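Plinlow Shared Workroom
Minutes of the users' meeting, February
Place: Fitzgerald House, ground floor
Chair: Tadhg Brennan
Minutes: Finbarr Egan
Start: 6:30 p.m.

1. Opening and last minutes

Tadhg Brennan opened the meeting and welcomed the persons who came for the first time. The minutes of the last meeting were read. One correction was asked: the sentence on the key deposit must say that the deposit is given back when the key is given back, and not at the end of the year. With this correction the minutes were accepted.

2. Matters from the last minutes

The door at the back closes well again. The landlord sent a man for it and there was no cost for us.

The shelf labels are printed but not yet on the shelves. The person who has them was not present. The point stays open.

The broken stool was taken away. It was asked if we buy a new one. The chair answered that we have enough stools when the ones from the corridor are brought inside, and he would like to try this first.

3. The white work surface

This point took the most time of the evening. At the last meeting several users had asked if the surface should be painted new, covered, or left like it is. Tadhg Brennan looked at it again and gave his report.

The surface is pale and matte. It has faint speckles and is slightly uneven. He does not find that the speckles are a problem for paper cutting or for folding. For fine drawing he is less sure, and he asked the people who draw to tell their experience. 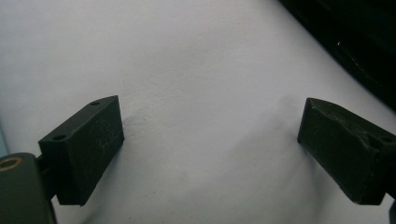

4. Opinions of the users

Two users who make paper models would like to leave the surface like it is. A white matte ground is good for them because dark card can be seen well on it, and there is not much reflection from the lamps. They asked that in no case a glossy paint is taken.

One user who draws with thin pens said that she always puts a board under her sheet, here and also at home. For her it makes no difference what is decided.

The bookbinding group asked for a rule about glue. At present some people put a sheet of newspaper under their work and some do not. The group finds that newspaper leaves gray on the fingers and then on the book covers. They proposed plain brown paper from a roll. The meeting liked this proposal and it was accepted without a vote.

It was also mentioned that the light is not the same over the full surface. One side is brighter and the tone goes more to gray on the other side. Finbarr Egan asked if a second lamp is possible. The chair will look where the next socket is. No decision was made.

5. Offers

There are two offers on the table of the chair.

Oltano would cover the surface with a thin white sheet, cut to size. The offer has the number 3847. The price is not complete yet, as the delivery is not inside. They can come in the morning only.

The second possibility is the matte paint Zidum, which we would put on by ourselves. The chair has calculated 3 cans, and this includes the window board. The limit which we set at the last meeting was $100 and the paint would stay under it. After painting, the surface could not be used for some days. The exact time must be read on the can.

A question was asked about cutting. Several members use a knife without a mat. With a cover or with paint, the mat would become an obligation for everybody. Nobody spoke against it, but two persons said the mats which we have are too small for long strips.

Before the discussion went further, the chair reminded the meeting how it is today: white and matte, without any printing on it, no ruler and no grid. If somebody wishes to have measuring lines, this must be said before something is ordered.
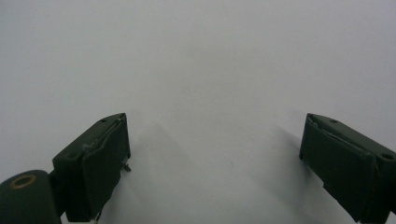 Finbarr Egan said that he does not wish any lines. He finds a plain white surface calmer for the eyes, and who needs a measure can lay down the steel ruler from the drawer. He would also wait with the paint until the windows can be open the whole day.

A short discussion followed. It was agreed:

a) No lines and no grid.
b) Oltano is asked for a complete price with delivery. Action: Tadhg Brennan.
c) Zidum is tried first on a spare board, and the board is brought to the next meeting. Action: Finbarr Egan.
d) Brown paper on a roll is bought for the glue work. Action: bookbinding group.
e) One long cutting mat is looked for, price to be reported.

6. Cleaning of the surface

The present rule is a damp cloth and no scouring powder. The rule stays. The last user of the evening takes 10 minutes for wiping and for putting the tools in the drawer. It was asked to hang the rule next to the light switch, as it is now inside the cupboard door and new users do not find it.

7. Other points

The hooks for coats are too high for the children's afternoon. A lower row will be asked from the landlord.

Somebody left a gray scarf. It is in the cupboard until the next meeting.

The meeting closed at 7:50 p.m. The date of the next one will be hung on the door.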